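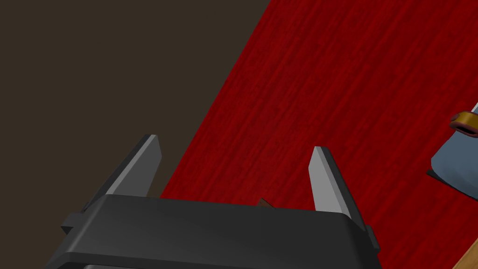 Trusa Sullbridge 135 Workshop Manual and Parts Book, Printed Edition

If you have ever stood in a cold garage with one hand on a spanner and the other scrolling up and down a blurry scan on your phone, you will understand why we decided to print this one properly. The Trusa Sullbridge 135 is a lovely little motorcycle to own and a simple one to look after, but the original handbook tells you very little beyond how to check the oil and where to put the key. This is the full workshop manual, the same depth of information a dealer's mechanic would have had on the bench, and we have put the parts book in the same box so that you can find the number of the thing you have just dropped down the drain.

Supplied as 2 volumes, spiral bound so they lie flat on the bench, with wipe-clean covers. The pages are a decent weight of paper and will put up with a greasy thumb or two (ours certainly have).

What the workshop manual covers

General information, torque settings and service intervals
Lubricants and fluids, with capacities
Engine removal and refitting
Cylinder head, valves and camshaft
Clutch, gearbox and kickstart
Carburettor, fuel tap and air filter
Front forks, steering head and wheel bearings
Rear shock absorbers, swinging arm and chain
Brakes, front and rear
Lighting, charging and ignition, with fold-out wiring diagrams
Fault finding

Each chapter starts with a short page of measurements and wear limits, then goes through the work in order, with line drawings beside the steps they belong to. Special tools are listed at the start of each job, so you'll know before the engine is in bits whether you need to borrow a flywheel puller. Where a home-made tool will do the same work, there is a drawing for that as well, and the clutch holder in particular is well worth an evening with an old friction plate and a length of steel bar.

The wiring diagrams

We get asked about these more than anything else, so a few words. The early and late machines do not share a wiring loom, and the scans that go round on the forums nearly always show the early one, which has led a good many late owners a merry dance. Both are printed here in colour on fold-out sheets at the back of the first volume, large enough to read without your glasses (well, nearly). Wire colours are also written out next to each connector, which is a help when forty years of road dirt have turned everything the same shade of brown.

The parts book

The second volume has exploded drawings of every assembly, with part numbers and quantities in a table on the facing page. Superseded numbers are given where they are known. Please do check the engine number chart at the front before you order anything from a dealer, as the gearbox sprocket and the oil pump both changed during production and the old and new parts look very much alike when they are sitting in a plastic bag.

Will it fit my machine?

The manual is for the Sullbridge 135 in both kickstart and electric start form. It will be of some use to owners of the larger Sullbridge models, as the front brake and much of the switchgear are shared, but the engine chapters do not apply and we wouldn't want you to buy it on that understanding. If you're not sure which model you have, send us the first few characters of the frame number through the contact form and we will gladly look it up for you.

Running-in after a rebuild

One small extract, as it is the question that follows every new piston. Keep to gentle use for the first 1,000 miles, vary the speed, don't let the engine labour in a high gear, and change the oil early. The manual has the full schedule, along with the valve clearance check that so many people forget once the bike is back on the road and the sun is out.

About this printing

Our copy was set afresh from a clean original by Tkachuk, the printers who also do our carburettor booklets, and the drawings have come out beautifully crisp. A handful of errors in the first printing, including a wrong torque figure for the rear sprocket nuts, have been put right. If you bought an earlier copy from us, the correction sheet is free, so just ask and we'll pop one in the post.

Also available separately

Parts book only, spiral bound
Colour wiring diagrams only, laminated, early or late (please say which when ordering)
Carburettor booklet, covering stripping, cleaning and jet sizes

Delivery and returns

Orders are packed by us at Flavelbridge in a stiff card box, and most arrive in about 6 working days. We close for a short holiday in August, and anything ordered while we are away goes out as soon as we are back. If the manual is not what you were hoping for, send it back in clean condition and we will refund the price of the book. Copies with oily fingerprints are, I'm afraid, yours to keep.

Page last updated 12 Jun 2024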